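Notebook, October, finishing bench

Third go at the shellac problem. Writing it all down this time, as the last entry on this consisted of the word "sticky" and a drawing of a frowning brush.

Mixed a fresh batch from the Keane flakes, the pale dewaxed ones. 300 ml of alcohol, flakes weighed on the good scale after I found the other one was weighing its own dust. Left the jar on the sill overnight with the lid loose, which I now know is the wrong way to leave a lid. By morning it had dissolved all right, and had also collected one moth. Strained through a paint filter. Moth filed under impurities.

Test boards are maple offcuts, sanded to 220, numbered in pencil on the back. Ita Brennan has asked me to stop numbering them on the front. Fair.

Board 1: brushed, three coats, an hour between. Ridges you could play on a record player.
Board 2: brushed, thinner cut, four coats. Better. A few lap marks near the end where I got confident.
Board 3: padded on. Lovely until I went back over a spot that was already fine. I will be doing this until I die.
Board 4: padded, then left alone on purpose. Best of the lot, and I take no credit for it.

Pale first.

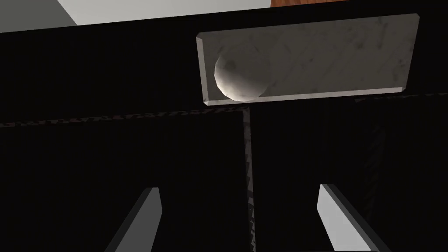

Rendered slab and ball, both white and marbled. Faint gray veining.

Oľga Mikuš wants to know if shellac will do anything useful over a painted stone effect. I said yes with great authority and then went and looked it up. It should be fine as a barrier coat if the paint has cured properly. It won't be fine under a hot mug, and everything in this building ends up under a hot mug. Suggested the Boltau waterborne on top. She has a can of it from spring that has been opened, closed, dropped, and used as a doorstop, so we may need a new can.

Humidity is the part I keep getting wrong. The dehumidifier was full again at 7 a.m. and had turned itself off, probably hours earlier. Boards 1 and 2 both have a slight bloom in the corners, a milky look, like breath on a window. A wipe of straight alcohol cleared it on board 2. On board 1 it cleared the bloom and some of the finish too. Rónán Ó Briain came by, looked at board 1 for a long time, and asked if it was meant to be a map.

Dark side next. Brown dye under amber shellac goes orange if you let it, and I let it. Need to cut the warmth, maybe a drop of green in the second coat.

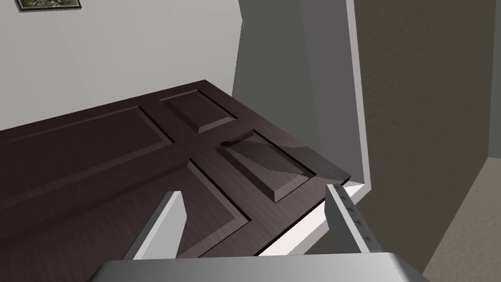

Úna Ní Bhriain wrote underneath in pencil: don't put green in anything until you've tried it on scrap, and switch to the garnet flakes before you start tinting. You're fixing a color you picked yourself. Also, who has my Jatel pad.

Noted. I have the pad. It's in the jar with the green lid and it is still soft.

So, garnet flakes. There is half a bag left from the Retside order, date on the label rubbed off. Old flakes don't always dissolve, so I put a spoonful in alcohol before lunch to see. After lunch it was a lump of jelly at the bottom of a glass. Stirred it anyway. Still jelly. Bag goes out, new bag on the list, under coffee filters and above the thing I wrote down that I can't read.

To do:
Empty the dehumidifier before going home, and not think about emptying it.
Boards 5 and 6, dye only, no shellac until both are dry to the touch and then one more day.
Write the mix date on the jar.
Ask Ailbhe Nic Aodha what she uses to keep her pads from going hard at the edges. Hers never do.
Give Úna her pad back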